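Zukside Open Shelf Unit, Three-Shelf Model
Set-Up and Use Guide

Section 4. Loading and Arranging the Shelves

Complete Section 3 (Leveling and Wall Fixing) before you put anything on the unit. The wall strap must be tight and both lower feet must touch the floor.

4.1 Before you load

1. Peel the protective film from the shelves. Start at a back corner and pull slowly toward the front.
2. Wipe each shelf with a soft dry cloth. Glass cleaner may be used on the gloss surfaces. Do not use scouring powder or the rough side of a sponge.
3. Press down on the middle of each shelf with your palm. If it rocks, take it out and seat the four pins again.
4. Sort your goods into three groups: boxed, bagged and bottled.

CAUTION: The load limit is 17 kg per shelf with the weight spread out. Do not stand or lean on any shelf, including the lowest one.

4.2 Loading order

Load from the bottom up. When emptying the unit, start with the top shelf.

1. Lower shelf: bottles, cans and jars. Tall bottles that will not clear the shelf above may be laid on their sides, all facing the same way. Check that the caps are tight.
2. Middle shelf: chips and other bagged snacks. The standard spacing is 38 cm, so most family-size bags will stand up.
3. Top shelf: boxed cookies, crackers and cereal. Keep boxes back from the front edge and turn the printed side out.

Note: If you bought the Gadero bottle rack (sold separately), fit it to the lower shelf now. See the leaflet packed with the rack.

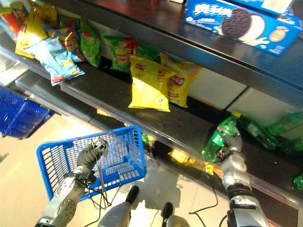

Bagged snacks take more care than boxes. The air inside makes them light and slippery, and a bag laid flat at the front tends to creep forward each time something behind it is moved. Stand the large bags upright first, then fill in with the smaller ones. A bag lying across the front can end up like the pale blue one on the middle shelf, with a lower corner over the lip, and it should be pushed back until the lip is clear. Spread the bags out if there is still free space at the back, as there is to the right of the yellow bags, and keep one flavor together where you can.

4.3 Restocking

1. Bring older stock to the front and place new stock behind it.
2. Hold bottles by the neck and shoulder when lifting them out from under a shelf. Draw them straight toward you before raising them.
3. Keep one hand on the next bottle in the row if the bottles are lying down – they may roll when the first one is taken.
4. Check the pins again after the first week of use.

CAUTION: Do not place glass bottles on the top shelf.

4.4 Shops and break rooms

Units in daily use by more than 400 people should have the pins checked every Monday. Replacement pins (Todorova type, short) come in bags of 38. The longer pins supplied with the older Pemville unit do not fit.

Shelf dividers are available in clear and black. Slide the foot of the divider under the front lip until it clicks. Dividers are not rated to hold back bottles.

For missing parts, write to Viorica Delić at the Zukside parts desk and give the model name and the color of the shelves. Continue to Section 5, Cleaning and Care.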